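**Couple asking for all the unedited files, what do you do?**

Posted in: Weddings > Clients and contracts

---

**saltmarsh_photo**

I shot a wedding at Vostton in January and delivered the gallery through Aler a few weeks later. The couple were pleased with it and said so. Now the groom has emailed asking for "everything else", meaning every frame I took, unedited. That's over 3,000 files between me and my second shooter.

My contract says I choose what gets delivered and that unedited files aren't included. They both signed it. I don't want to be awkward with nice people, but I don't want half-finished pictures going round with my name on either. Some of those frames are me testing the light on the back of a chair.

What do the rest of you do? Flat no, or a price?

---

**Brackenhill**

Flat no. It's in the contract, they signed it, and a short polite email is all you owe them. I've been asked this at least once a year since I started and the answer has never changed.

If you say yes to one couple, their friends will expect it too.

---

**tworolls**

I'd ask why before saying anything. Nine times out of ten they don't want the lot. They want one particular person or moment that they think is missing, and "send us everything" is the only way they can think of to get it.

I had a bride ask for the full set last year. I rang her, and what she wanted was any picture at all of her uncle dancing. I found two, edited them, sent them that evening and heard no more about raw files.

---

**saltmarsh_photo**

That's a good point, tworolls. I hadn't asked. His email only says they'd like to have them "for the future".

I've got the drives out again so I can at least go through the rejects properly tonight. 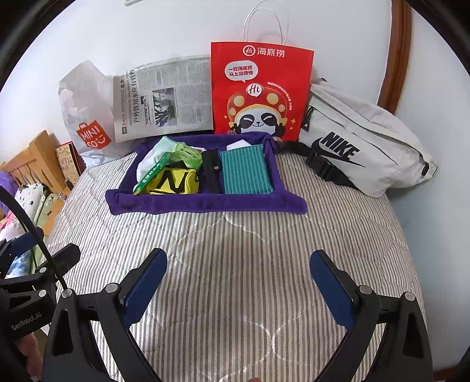
*The purple tray on the striped quilt.*

I'll write back and ask if there's anyone they feel is missing. What I'm less sure about is what I say if the answer is no, we just want them all.

---

**Conceição Antunes**

I'll disagree with Brackenhill. I sell them. I have done for four years and I've had no trouble from it.

The way I see it, the couple paid for the day. The frames I didn't pick are no use to me. If somebody wants to pay for them, I put the JPEGs on a drive (never the raws), take out the test shots and the misfires, and they sign one page saying they won't post them with my name or put filters on them and credit me. It takes me an afternoon and I charge for the afternoon.

Out of 39 weddings in that time, 4 couples have asked and 3 went ahead once they saw the price. I've yet to see one of those pictures turn up anywhere.

---

**Brackenhill**

You've yet to see one. That doesn't mean they aren't out there. My name gets tagged whether I like it or not, and the person scrolling past doesn't know there was a page saying don't credit me.

Also, a couple looking through thousands of near-identical frames will find ones they like better than what you picked, and then you've got an argument about why those weren't edited. I'd rather have one slightly awkward email.

---

**Conceição Antunes**

I've had that once. She preferred a different frame of her and her dad. I edited it for her, it took ten minutes and she ordered a bigger print. I didn't mind being told.

---

**f8andwait**

Whichever way you go, check what your second shooter agreed to. If their files are in the set then they may have a view about it. Mine is happy for me to edit and deliver his work but his agreement says nothing goes out unedited. I'd forgotten that until I went back and read it.

---

**saltmarsh_photo**

Good shout. I've just looked and ours doesn't mention it either way. I'll message him.

---

**Hélder Figueiredo**

I'm the odd one out here as I don't shoot weddings any more, I mostly design albums for people who do. I see the other end of this.

A couple of photographers who send me work hand over very large sets and let the couple choose the album pictures from them. It nearly always stalls. People can't choose from that many. One album I'm doing now, printed by Coelho, has been sitting with the couple for 21 weeks while they decide on the ceremony pages. They started with a sensible selection and then asked for more to pick from.
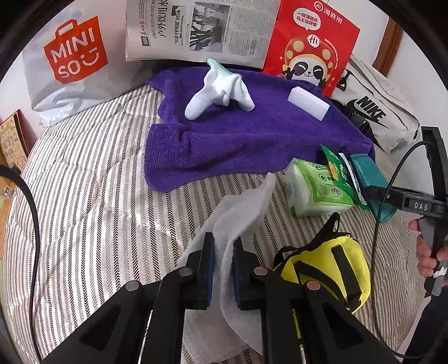 So if you do send them, I would get the album signed off first and hand the drive over after that. Put it in writing that the selection is closed. Otherwise you'll be swapping pictures on page six until next winter.

---

**tworolls**

Seconded. I'd get final payment on the album before that as well.

---

**kestrel_jo**

Slightly off the question, but how long are you all keeping the rejects? I delete mine once the gallery's been accepted and I say so in the contract, so I couldn't hand them over if I wanted to. It ends the conversation quite quickly.

---

**f8andwait**

A year for everything, then only the delivered files. I use Dotalum for the backups and have it remind me when a folder hits twelve months. I wouldn't delete straight after the gallery goes out. People come back months later when a relative has died and they want anything with that person in.

---

**Brackenhill**

Same, a year. I agree with f8andwait about relatives. That's the one case where I will go back through the rejects for nothing, and I'll edit whatever I find.

---

**kestrel_jo**

Fair enough. I might change that then. Storage isn't dear.

---

**saltmarsh_photo**

Update for anyone who's interested. I emailed and asked if anyone was missing. It was his nan. She's only in two of the delivered pictures, both big groups, and she left before the evening do.

I went through the afternoon and found seven with her in that I'd passed over, mostly for small things like a hand in the way. Five were fine with a crop. I've edited those and added them to their Aler gallery.

I also told him I don't give out unedited files, and pointed him to the clause. I haven't quoted him a price. I thought about doing it Conceição's way, but my second shooter would rather his weren't sent and I didn't fancy splitting the set.

He's written back to say thank you for the nan ones and he'll talk to his wife about the rest.

---

**tworolls**

Glad you found her. I'd leave it there unless he asks again.

---

**Conceição Antunes**

Same from me. If he does come back, message me and I'll send you the wording off my one page. You can change it to suit.

---

**Brackenhill**

I still say no, but I'd quite like to see that wording too.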